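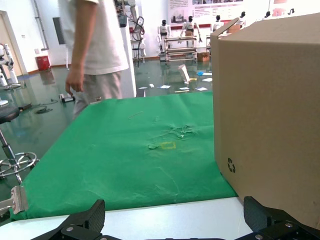 Figure 4. Green cover on the table, edge clamp at left, carton at right with its flap up.

Section 4. Setting Up the Table and Opening Cartons

Use this section with the Loreck table cover, part 822, and any plain corrugated carton up to the size listed in Section 2. If you have the padded Zatlow cover, follow Section 5 for fastening and come back to step 8 below.

You will need:
The table cover
Edge clamps
A safety cutter with a retracting blade
Packing tape
A bag or bin for scraps

Fitting the cover

1. Wipe the tabletop and let it dry. Peel off any old tape.

2. Unroll the cover across the table with the printed rectangle facing up. The rectangle shows where small items go while you are unpacking.

3. Pull the cover toward the corners by hand. Small creases do not matter. Large folds do, because a carton pushed across the table will catch on them.

4. Place the first clamp on the table edge, at the end farthest from where the cartons will be opened. Turn the screw until the clamp no longer slides, then give it one half turn more.

5. Smooth the cover away from the clamp and fit the next one on the same side. Leave 18 inches between clamps.

6. Push down on the cover with your palm and try to slide it. If it moves, loosen the nearest clamp, pull the cover tight and clamp it again.

CAUTION: Do not clamp over a cable. Do not overtighten. The tabletop finish can chip under a clamp that has no pad.

Note: Clamps made by Yuen will fit, but the jaw is shallow and may not close on a table with a thick edge. Check before you order extras.

Wear on the cover

7. Look over the surface before each session. Light scuffing and frayed spots are normal where cartons are dragged. Turn the cover so the worn part is at the back, or replace it if you can see the tabletop through a tear. Do not patch it with packing tape. The tape lifts and sticks to the next carton.

Opening a carton

8. Set the carton at one end of the table with a plain side toward you. Leave the printed rectangle free.

CAUTION: Use two people for any carton over 21 pounds. Lift from the bottom edges. Never lift by the flaps.

9. Extend the blade only far enough to go through the tape. Cut the center seam first and then the short ends, moving the cutter away from your other hand.

10. Put the cutter down with the blade retracted before you touch the flaps.

11. Raise the flaps one at a time and fold each one back along its crease. If a flap will not stay back, fold it a second time in the same direction.

12. Take out loose filler and put it straight into the scrap bag. Remove the contents next and stand them on the cover, clear of the clamps.

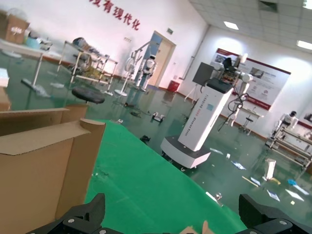

13. Go over the cover for bits of cardboard and tape. Specks collect next to the carton, where the cut edge rubs. Brush them toward you with a dry cloth and into the scrap bag. Do not use compressed air indoors.

14. Check the floor on all sides of the table. Smooth coated floors get slippery when there is paper or plastic film on them, so pick up sheets and scraps before anyone walks through with a load. Coil loose cables and move them out of the walkway.

15. If the carton is going to be used again, close the flaps in the reverse of the order you opened them and tape the center seam. Mark the side with the date and your initials.

16. If it is not, slit the bottom tape, fold the carton flat and stand it on edge against a wall. Keep flattened cartons away from doors and exits.

Note: A recycling mark on the carton does not cover the tape or any plastic window. Strip those off first. Local rules differ, and wax-coated board is often refused.

Storing the cover

17. Loosen all the clamps before removing any of them. Roll the cover with the printed side out and tie it in two places. Folding leaves hard creases that take days to relax.

18. Keep the clamps together in the Jeltano parts box with the screws backed out.

Section revised March 2, 2022. Send corrections to Hok-lam Yu, Documentation. Please give the step number.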